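Community Help > Robot Learning > Collecting Demonstrations
Posted in February by granite_and_apples

How many demos before I change the kitchen? And is my wrist view any use?

Hello all, and thank you in advance for reading, because I know I go on a bit. I'm putting together a set of examples in simulation for a two-armed robot that is meant to learn to tidy a kitchen island. I drive both arms by teleoperation from my desk, save each run as an episode, and plan to train on the lot with Rondura once I have enough. So far I have 391 episodes saved, all of them in the same apartment layout, and I'm starting to worry that I've been very diligent about the wrong thing.

The task I began with is simple on paper: pick up the apple and put it in the white bowl. I left plenty of other things on the counter, partly to make it harder and partly, I'll admit, because I like the look of a busy kitchen.
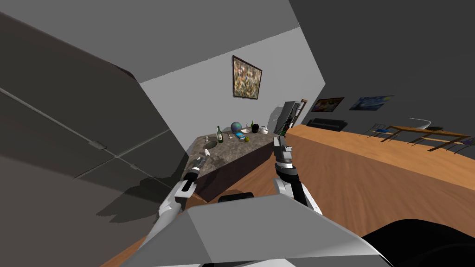

View from the robot's body, both arms up by the island. The apple is next to the blue box, under the globe.

The body view is tilted quite a lot, as you can tell from the floor. I've kept the same tilt for every episode, so at least it's consistent. My trouble is more with the other view, the one that looks out past the fingers. When the gripper is over the counter it's lovely. But there are long stretches, mostly at the start of a run or while I'm working out where I want to go, when all it has to look at is walls and a painting.
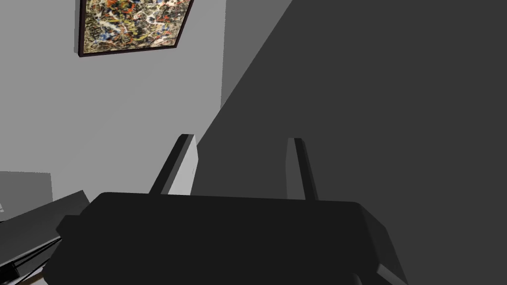
Gripper view with the fingers open and nothing between them.

So I have two things I'd love help with. Should I be trimming those stretches out before training, or will the model cope? And should I stop collecting in this layout and start moving things around, or finish a round number first? I tried a short training run on a small portion of the data and the arm drifted off toward the wine bottle, hovered there and stayed put, which took some of the wind out of me. I'd be grateful for any thoughts at all, even "start over," though please say it gently.

Tags: teleoperation, simulation, wrist view, dataset size

kolberg_bench
Replied in the morning

Please don't start over! You have a perfectly good pile of data there and I'd be glad to have it myself.

Let me take the wrist view first, as it's the easier one. I would keep it, and I would trim only the part where the arm is sitting still. A policy that sees a great many frames of "arm at rest, action is zero" learns that doing nothing is a very respectable choice, and I'd bet a fair amount that your hovering comes from exactly that. It isn't the painting's fault. If the arm is moving while the gripper looks at a wall, leave those frames in, since the robot will have to get through that same stretch when it's on its own and it needs to know what you did there.

What I do is go through the joint velocities for both arms and drop any run of frames where neither one moves for more than 22 frames in a row. You'll want to check a handful by eye afterward -- I once cut off every pause before the fingers closed, and those pauses were the part I needed most. So protect a little window on either side of each gripper open or close. And cut all the streams together, body view, gripper view, joints and actions, or they'll slide out of step and you'll have a very confusing afternoon.

As for the layout, I'd stop now and start varying. Move the apple first, then the bowl, then everything else. I usually set up eight starting arrangements and record a batch in each, and I keep one arrangement back that never goes into training so I have something fair to test on. Leave the bottle and the globe and the rest in there, but shuffle them. If the wine bottle has been in one spot for all of your episodes, the model may be using it as a signpost, and then of course it heads that way.

I'd also nudge the body view by a few degrees from batch to batch if your simulator lets you. A steady tilt is fine as long as it never changes, but mounts do shift when you get to a real robot.

pornari_user
Replied at 2:40 p.m.

More data. Mine started working after I doubled it. Also check your frame rate.

slowhands
Replied in the evening

I agree with nearly all of the first reply, and I'd only add something on the driving itself, as I've been down this road with the Srivastava export tools and learned it late. Write down how you intend to do the task before you record the next batch. Which arm picks up the apple? Do you come at it from above or from the side? Where does the other arm wait? If you pick with the left in some runs and the right in others, with no pattern to it, the model can end up somewhere in the middle, and somewhere in the middle looks an awful lot like hovering.

You can have both styles in there, mind you, but let the apple's position decide which arm goes. I'd also record some recoveries, where you start with the fingers a bit off to one side and bring them back. They feel like a waste of an evening and they have helped me more than any setting I've changed in training. Do let us know how the next run goes, and tell us where you put the bottle.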